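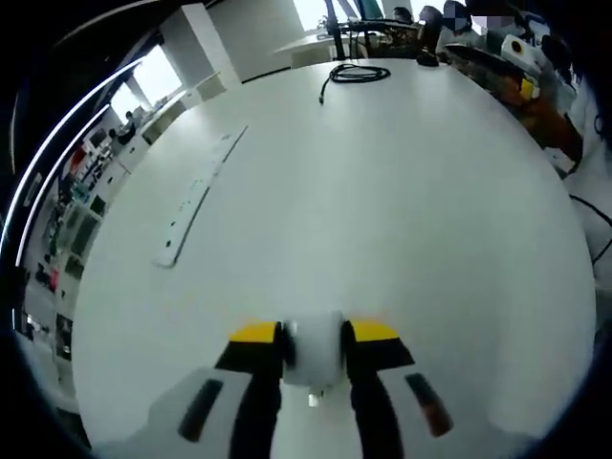

4. Trajectory Software

4.1 Overview

The gripper is held by a person during collection and carries its own camera, so everything we know about a demonstration comes from one wide-angle video stream and the motion data stored next to it. Alva is the software that turns these recordings into training episodes. It runs in three stages: lens calibration, pose estimation, and segmentation. Each stage reads files from the previous one and writes new files, and no stage changes its input. This made it possible to rerun pose estimation on the full set in March, after we changed the feature mask, without touching the calibration results.

Figure 4 is a view from the gripper camera over a white table. The table edge looks strongly curved, and the two fingers with their yellow tops stand at the bottom center. The power strip and the coiled black cable lie well inside the circular image area, while the shelving on the left is close to its border. We refer to this view in the following sections.

4.2 Calibration

We use a fisheye model with four distortion terms. Parameters are fitted once per lens and checked at the start of each recording session with a printed board. If the mean reprojection error is above the limit set in the session file, the lens is fitted again.

We do not rectify the whole image. A full rectification stretches the outer part of the view so much that feature matching gets worse there, and the resampling cost is high. Instead, Alva detects features in the raw image and maps only the feature coordinates through the lens model. Pixels outside the circular border are dropped before detection with a fixed mask.

4.3 Masking the gripper

The gripper body and fingers stay in nearly the same place in every image while the background moves. Features found on them pull the motion estimate toward zero. In Figure 4 the affected area is the lower part of the image, including the white body and the two dark strips set into it at opposite angles. The strips have sharp edges against the white and would attract many features if left in.

The mask is a polygon drawn once for each gripper version. The finger area is treated separately, as the fingers open and close. We mask the full range of finger travel, which costs a small amount of usable image area but avoids a per-image estimate of the finger width at this stage.

4.4 Pose estimation

Pose estimation uses the Falluva library with our own front end. A plain tabletop gives few features, so most of the matches in a view such as Figure 4 have to come from objects on the table and from the room behind it. This has a useful side effect: distant structure such as pillars and window edges constrains rotation well. Translation depends on nearby objects and is less stable when the table is bare.

People in the background are a second source of error. Blurred faces give few stable corners, but clothing and hair can still be picked up, and these features move on their own. We reject them with a two-step check. First, matches that disagree with the measured angular rate are removed. Second, any track that survives for fewer than 18 images is left out of the map. The second rule also removes some good tracks during fast motion, and we accept this.

4.5 Segmentation and results

The segmenter splits each recording at points where the gripper is open and its speed stays low for at least 200 ms. Segments with lost tracking are marked and kept out of training, but remain on disk so that they can be processed again by a later version.

Our set contains 1402 segments after splitting. Most tracking failures came at the start of a recording, before enough of the room had been mapped. Asking operators to sweep the gripper slowly over the work area for 2 s before the first grasp reduced these failures. We compared this procedure with the automatic warm-up in the Gronier toolchain and found it easier to debug, though it depends on the operator following it.

The accepted segments are exported in the Brident episode format, with poses given relative to the first image of each segment. The policy described in Section 5 is trained on these relative poses and does not use the room map.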